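Satosum Fund: Grantee Updates
Safe Bathing at Home, second progress report
4 minute read
Print this page | E-mail this page

Prepared for the Golestani desk by Amrit Lapointe, 12th August

You asked for fewer adjectives this time, so I will begin with numbers. We have visited 151 homes in Mesutbridge and spent $928 on non-slip mats. The grab rails cost a good deal more and are late, as grab rails seem to prefer.

The visits themselves go well. People let us in, offer us coffee, and explain that they have never fallen. Their daughters, standing behind them, make a different face. We have learned to write down both answers.

Mats remain the easiest thing we give away. They need no drill, no landlord and no signature from the county, and a person can decide to like one in under a minute. The main complaint is color. Apparently gray is what hospitals have.
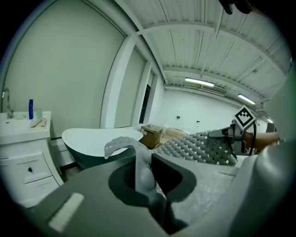 Gray material, with raised bumps and square holes.

Rails are another story. The supplier, Merance, sent nine boxes in the spring, and four of them held towel rings. They were handsome towel rings. We sent them back and received a survey asking how likely we were to recommend the experience. The replacement rails are promised for November, and I have put that in the schedule in pencil.

Landlords have also kept us busy. Any screw that goes into tile needs written permission, and the form we drew up for this was two pages long. Hardly any came back. We cut it to half a page with a box to check, and the replies picked up at once. I would like to claim this as a finding.

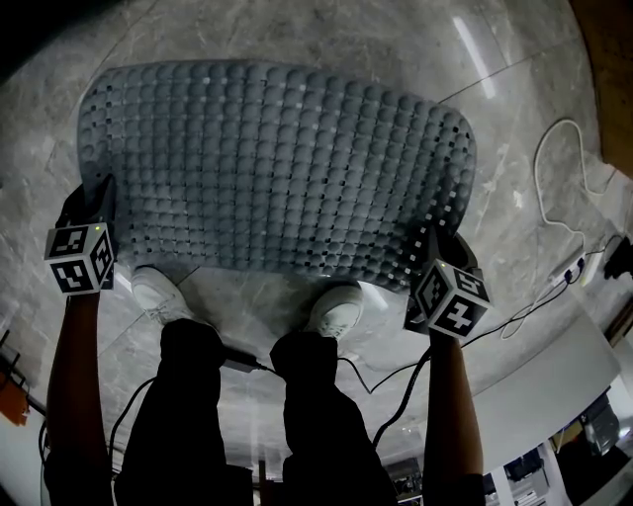

The fall diary has been less of a success. We asked each household to note slips and near slips on a wall calendar. Several calendars now contain excellent records of dentist visits and grandchildren's birthdays. We plan to phone instead, once a month, and ask two plain questions.

Spending is under budget, for the unheroic reason that the rails have not been billed. We ask to carry the unspent part forward. Receipts are attached, including the one for return postage.

Questions about this report: write to the Satosum Fund grants office | © Satosum Fund | Back to top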